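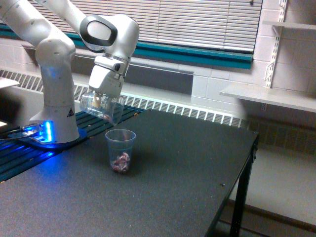
Last changed: February 27, 2019

Talk notes - portioning sweets for the tables, Wedura hall do
Emerson Evangelista. 22 mins incl. questions, don't run over again

START. Say hello, thank Marinescu for the room. Ask who has filled favour cups before. Hands up. Ask who enjoyed it.

Slide 1 stays up while people sit down. Two clear plastic cups, one tipped over the other, little pile at the bottom of the lower one. Point at the pile. Ask: is that a portion? Wait. Let them argue a bit.

Why cup to cup and not a scoop
- scoop digs in, wrappers catch, you get four or none
- cup you can tip slowly and stop
- see-through so you know what's left in the top one
- hold it on its side, mouth down over the other cup. Not from a great height, they bounce

Pass round the sample cups NOW not at the end. Last time they came back in the middle of the money bit and everyone was rustling.

Cups
Clear ones that get narrower at the bottom. A small handful looks decent in them, same handful in a straight tub looks mean. They stack, but they stick when new, so pull them apart the night before. Kudent ones split down the side if you squeeze, Clurau ones better but dearer. Mention price only if asked.

Table
Dark top is good, stray sweets show up. White cloth hides the white wrappers, we lost loads in November. Clear everything else off. One cup standing, one in the hand, full ones go straight in the tray behind you. Do not line up thirty empties first, somebody's sleeve will have the lot over.

Numbers (read these out, dont guess)
427 cups for the November do. 998 sweets left over at the end, far too many. I'd ordered by the bag and not by the cup. Own up to this, gets a laugh.
This time 599 cups. Fill one, tip it out, count it, times it up, THEN order.

Wrapped only. Say it twice. Loose ones go tacky and won't tip, and you can't put them back if they land on the floor.

Demo
Get someone up from the front row. They pour, I talk. Things to say while they do it:
- turn the wrist, don't shake
- stop early, last one or two always hang about by the rim
- top up by hand at the end if it looks thin

If demo goes wrong carry on, pick up later.

Questions probly: nuts, lids, can we use paper cups. Answers: read the bag, yes if they're travelling, yes but you can't see in.

Sign-up sheet is by the door. Need names for filling and for trays. Bring own scissors for the bags.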